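Ticket 3428 — Odenis (Switch) : sauvegarde bloquée après le chapitre 2
Statut : résolu
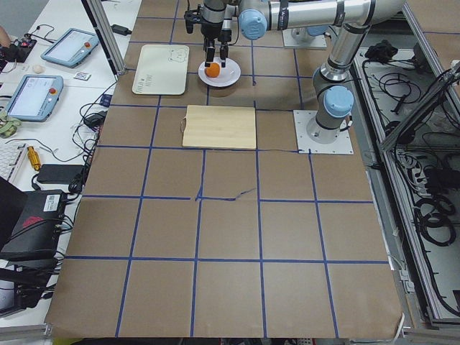
Pince noire et orange au-dessus d'une assiette blanche.

Ouvert par : Raymonde Dufour
Plateforme : Nintendo Switch, mode portable et mode télé
Version du jeu : 1.0.2

Message initial
Bonjour. Depuis la mise à jour de juillet, ma partie ne se charge plus. Le jeu démarre, le menu s'affiche, je choisis « Continuer » et l'écran de chargement reste à 20 %. La musique continue. J'ai attendu une demi-heure la première fois. Une nouvelle partie se lance sans problème. Ma sauvegarde est juste après le pont de Skundby, fin du chapitre 2.

Réponse — Jaxon Simard, support, 9 h 40
Bonjour Raymonde. Pouvez-vous préciser :
- le code affiché en bas à gauche de l'écran de chargement ;
- si la sauvegarde est manuelle ou automatique ;
- si le contenu additionnel Valleo est installé.
Ne supprimez pas la partie et n'écrasez pas l'emplacement.

Raymonde Dufour, 11 h 15
Code 102. Sauvegarde automatique. Valleo est installé, je l'ai acheté le mois dernier mais je ne l'ai pas commencé. J'ai redémarré la console et vérifié les données du logiciel, aucune erreur trouvée.

Jaxon Simard, 11 h 50
Merci. Le code 102 correspond à un objet de l'inventaire que le jeu ne retrouve pas. Je transmets à l'équipe technique.

Note interne — Vratislav Skála
Reproduit. Il faut porter la lanterne de Visser au moment du passage du pont, avec Valleo installé. L'identifiant de l'objet a changé dans la 1.0.2 et la sauvegarde automatique garde l'ancien. Sans la lanterne, chargement normal. Correctif prêt pour la 1.0.3.

Jaxon Simard, 14 h 05
En attendant le correctif, archivez Valleo depuis le menu HOME (touche +, puis Gestion du logiciel), relancez Odenis, chargez la partie et déposez la lanterne dans le coffre de l'auberge. Faites une sauvegarde manuelle, puis retéléchargez Valleo.

Raymonde Dufour, 16 h 30
La partie se charge. La lanterne est dans le coffre et Valleo est réinstallé. Est-ce que je pourrai la reprendre plus tard ?

Jaxon Simard, 16 h 45
Oui, une fois la 1.0.3 installée. Je ferme le ticket.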